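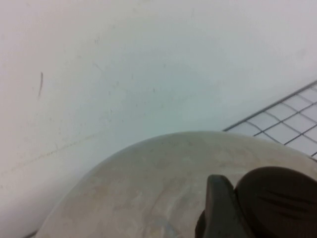
A garra e a grelha de arame, na bancada da Rekura.

Olá! Eu sou a pessoa por trás da Rekura, uma oficina partilhada em Gudovdale onde se constroem robôs pequenos com o que há à mão (e com alguma teimosia). Comecei em casa, na mesa da cozinha, com um braço que mal levantava uma colher, e quando os cabos chegaram ao corredor percebi que precisava de outro sítio.

Hoje somos 19 a dividir a renda, as ferramentas e a máquina de café. Há quem venha da mecânica, há quem nunca tenha soldado um fio antes de cá entrar, e eu gosto muito dessa mistura — as melhores perguntas vêm quase sempre de quem acabou de chegar!

O projeto que me tira o sono chama-se Proltetus. É um braço de bancada com uma câmara pequena junto à garra, para ele ver de perto aquilo em que vai mexer. Já vou na sétima versão dos dedos. As ranhuras na almofada deram-me uma trabalheira, porque as primeiras eram tão fundas que prendiam em tudo, e ainda não estou contente com a folga entre as duas peças. A placa de controlo é uma Pelkonen em segunda mão, comprada a um vizinho da oficina, e tem um conector que só entra à segunda tentativa.

Abrimos às 10 e ficamos até alguém ter fome. Em dezembro fechamos mais cedo, que o aquecimento é fraco. Se quiseres experimentar, aparece com o teu projeto, mesmo que seja só uma caixa de peças: a primeira visita é grátis e depois são 5 euros por tarde. Traz sapatos fechados e, se puderes, uma extensão elétrica — faltam sempre.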